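Student project thread, week 8. For the people who asked what our team at Londwood does all day with two grippers and a desk.

Short version: we want a robot arm to put a cloth in a drawer. Before the arm can learn it, a person must do it many times by hand, with grippers in both hands, and everything is recorded.

Our project has the name Trimora. I did not choose it. I wanted "Drawer", but I lost the vote.

The task for November: take the cloth from the floor, bring it to the open drawer, let it go inside, close the drawer. Four steps. In August I thought this will take us one weekend.

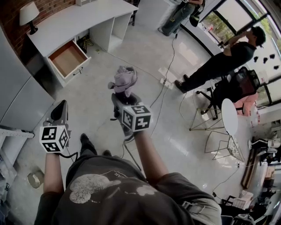
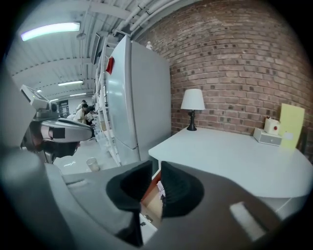 Our target is 72 good recordings for the drawer task. Yesterday evening we had 17. A recording is good only if both grippers keep their tracking from the start to the end, and if you turn your wrist too far the tracking goes away.

The most difficult step for me is letting go. I open the fingers and the cloth stays on one of them, so I shake my hand. Declan Moynihan, who is our mentor from the Banow club, has asked me to please not shake, as the arm will learn to shake too.

He is right. In our first test the arm made a small shake over the drawer every time, also when it was holding nothing.

Something useful for other teams: write the rules down before you start. We had a long discussion if the drawer must be closed completely or if a small gap is okay. Beneš said gap is okay, I said no. We had already recorded with both versions and now we must sort them.

Also drink water and change the person often. After 2 hours my hands get slow and I begin to do the strange movements.

We show the project to the other groups on 1st November. If the drawer is closed by the arm even one time in front of people, I will be very happy.

Next post will be about the sorting script, it is ugly but it works. If your team did something similar with towels or clothes, please write me how you count a failed grasp. We keep them in a separate folder for now and I am not sure it is the correct way.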